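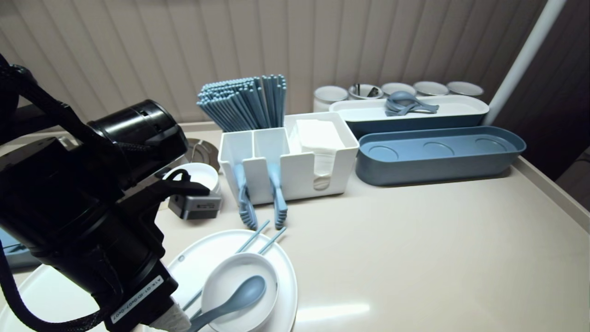
Ida Self-Serve Soup Counter, 60 in.

Basley | Noodle bars, cafeterias, break rooms
$3,379 counter only
$3,441 with Bandara bowl set

The Ida is a freestanding counter for places where guests ladle their own soup or broth. It has two recessed wells and a flat section for bowls and utensils. Each well drains through its own valve, so one can be emptied while the other stays in service.
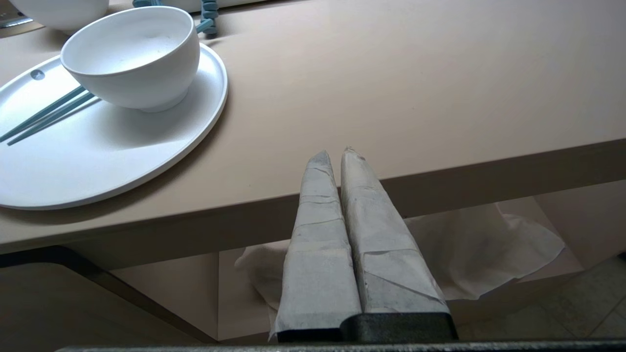
Beige top with rounded edge.

Specifications
Width: 60 in.
Wells: 2, separate controls
Top colors: beige, light gray
Power: one standard outlet
Assembly: legs and valve handles only

Fill the wells with hot tap water before switching on. Most kitchens get roughly 600 servings between descalings, fewer with hard water. Norex descaling powder is sold separately. Do not use steel wool or bleach on the top.
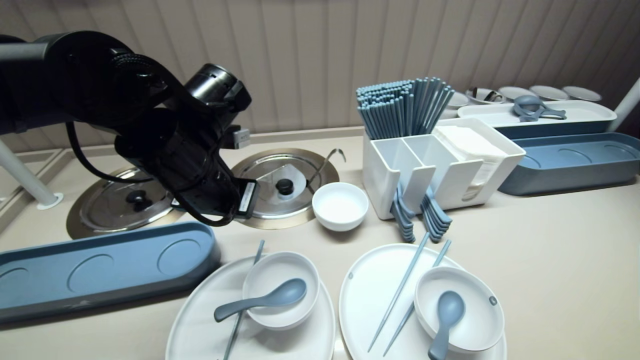

One reviewer wrote that the controls are easy to reach but the drain on the left well runs slow with thick soups, and that a rinse with hot water cleared it. Four stars.

Ordering
Counters ship by freight to a loading dock or ground-floor door. Liftgate service is extra. Check the top for chips before you sign. Light gray is out of stock until December.

The bowl set can be added later, and replacement bowls are sold singly.
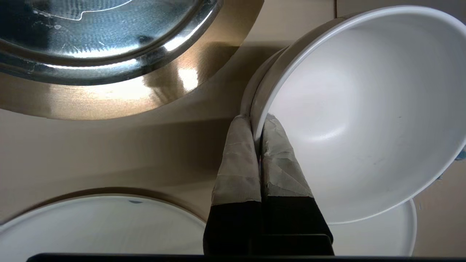
Stainless steel and white plastic bowls.

Related items: Ida drain valve, Ida leg extensions, Norex descaling powder

Page updated 17 August 2023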